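Search this site Search

Strachan releases Paline 8 poker client for Linux

Strachan has released Paline 8, a desktop poker client which runs natively on Linux. It supports play-money and real-money tables and needs no Windows compatibility layer. The installer is 200 MB.

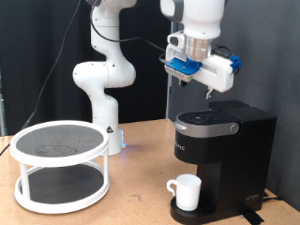 Which table sizes are supported?
Two-seat and six-seat tables, with up to 18 open at once.

Hand histories are saved as plain text. "The client and the table server now use the same protocol on every platform," said Flor Paucar, lead developer. Accounts held with Navlow can be used without registering again. Players must be 18 or over.

Press contact: Takumi Sakamoto, Strachan press office | © Strachan | Back to top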